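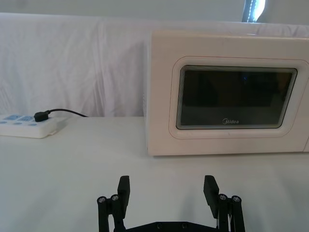
Ticket: Wi-Fi drops in the break room and back office, Radlow site
Opened: 10/12/22
Opened by: Mehwish Tarar
Priority: Normal
Status: Closed

Problem as reported
Laptops and phones at the back of the building lose the wireless connection several times a day. The drop lasts a minute or two and then the device reconnects without help. The front desk is not affected. Wired computers are fine. The worst time is between noon and 1:30.

Setup
One Fadetti access point in the hall ceiling, one older Fadetti in the back office on top of the file cabinet. Both broadcast the same network name. The router is in the front closet. Internet service tested normal at the router while the back office was down, so I did not call the provider.

Log

Entry 1. Restarted both access points and the router. The connection held for the rest of the morning and dropped again at lunch.

Entry 2. Checked the channel settings. The back office unit was fixed on channel 6, 2.4 GHz only. The 5 GHz radio was off, probably since it was installed. The hall unit was set to auto and had also picked 6. Moved the back office unit to channel 11 and set the hall unit to 1.

Entry 3. Fewer drops, but the lunch problem is still there. Left a laptop running a continuous ping to the router from the break room table. Reply times were normal at 14 ms or less until the microwave was running, then went over 300 with lost packets. Stopped the microwave and the times came back down. Repeated this three times with the same result. Moved the laptop to the hall and the effect was much smaller.

Entry 4. Turned on the 5 GHz radio in the back office unit. It would not stay on. The log page showed "radio 1 init failed" after each restart. Firmware was two versions behind. Updated it using the file from the support page, then did a factory reset and entered the settings again by hand. The saved settings file from the old version does not load on the new one, so don't bother trying it. The radio now stays on.

Entry 5. Gave 5 GHz its own network name for testing and moved seven laptops to it. Ran the ping test again over lunch. No lost packets on 5 GHz. The 2.4 GHz side still slows down when the microwave runs.

Entry 6. The label printer in the back office only supports 2.4 GHz. Ran a cable to it from the wall jack by the window. Jack was dead. Found it unplugged at the patch panel, port 42, and plugged it in. Printer is now wired and prints from all three shipping computers.

Resolution
Laptops and phones at the back are on 5 GHz. Printer is wired. No drops reported in the week after the change.

Still open
The Garkstead office has the same model on the same old firmware. I will make a separate ticket for it.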